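About Remmont

Remmont is a contract formulator and filler of skin and hair care products. We develop, batch and pack for brands that do not run their own manufacturing, and for clinics that require a private-label range. Our own labels are Plaltach (facial moisturizers and cleansers) and Clulo (shampoo, conditioner and scalp treatments).

Formulation is led by Paraschiva Sârbu, a cosmetic chemist with a background in emulsion stability. The library currently holds 126 base formulas, most of them fragrance-free. Clients may license a base as is, or have it modified for viscosity, pH, preservative system or colour.
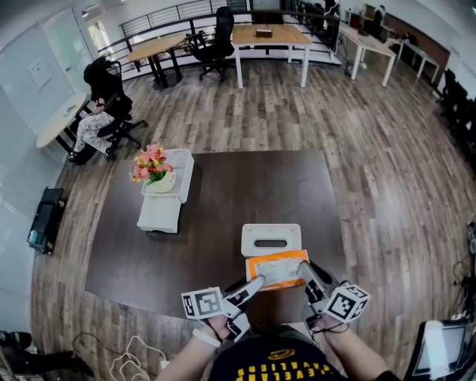

Minimum order is 700 units per SKU. Stability testing runs for 12 weeks at elevated temperature, with a parallel set held at room temperature for the full labelled shelf life. Two retained samples are kept from every batch. Ingredient lists are prepared in English and French.

Pop, our small-run program, covers travel sizes and sachets. Intake closes in August each year and reopens once the filling line has been serviced.

We do not manufacture sunscreens, aerosols or products carrying a therapeutic claim. Enquiries about these are returned without a quote.

Sample requests: allow two weeks. Include target texture, packaging format and any excluded ingredients.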